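CULBY — A tea packet drive that started with a single shelf at the Meesuk community pantry has grown large enough to need its own table, organizers said this week.

The pantry will hand out filled tea boxes to households beginning later this month. Each household on the list gets one box of single-serve packets, and boxes can be brought back for a refill as long as supplies last. As of 08/09/2023, the pantry had 1,572 packets on hand and 102 households signed up.

"Most of our donations are cans and dry goods," said Dwynwen Nicholas, who runs the pantry. "People kept asking for something to put out when a neighbor comes over."

Nicholas settled on wooden boxes that can sit out on a kitchen table. The packets stand upright in a row so the tops show and people can find the one they want.
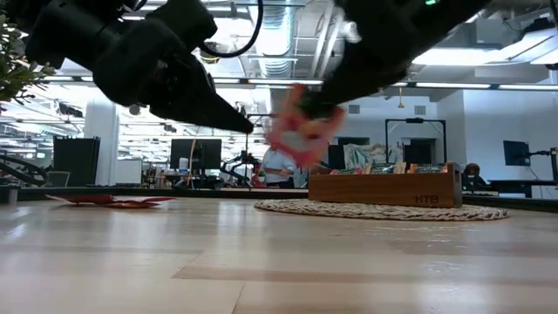

Packets stand in a wooden box on a woven placemat, with more red packets on the table at left.

The drive opened in July with a request in the pantry newsletter. Faraji Shemweta, who owns the Ralelora cafe on the east side of town, gave the first 400 packets and set out a collection jar by his register. Other donations came in by mail and through the pantry's front door.

Not everything could be used. Packets with torn seals were thrown out, and loose tea was set aside for the pantry's own kitchen. Nicholas said 49 packets were past their date and were also pulled.

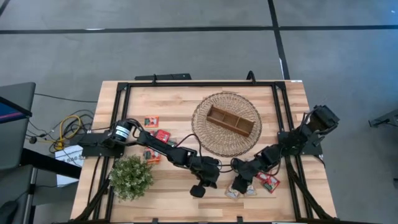 Getting the boxes turned out to be harder than getting the tea. The pantry first looked at plastic bins, but they were too deep and the packets slid down flat. Digby Kereama, a retired cabinetmaker, suggested a low wooden tray with three compartments, so that flavors can be kept apart. Both the tray and the taller box are being tried, and Nicholas said she has not picked one.

"The tray is easier to reach into," Kereama said. "The box takes up less of the table."

Households may ask for packets without caffeine when they sign up. Those requests are being filled first — there are fewer of them in stock.

Pickup will be at the pantry's side entrance during regular hours. Residents who want to donate may leave sealed, in-date packets at the pantry or at Ralelora. Empty boxes in good condition are also wanted.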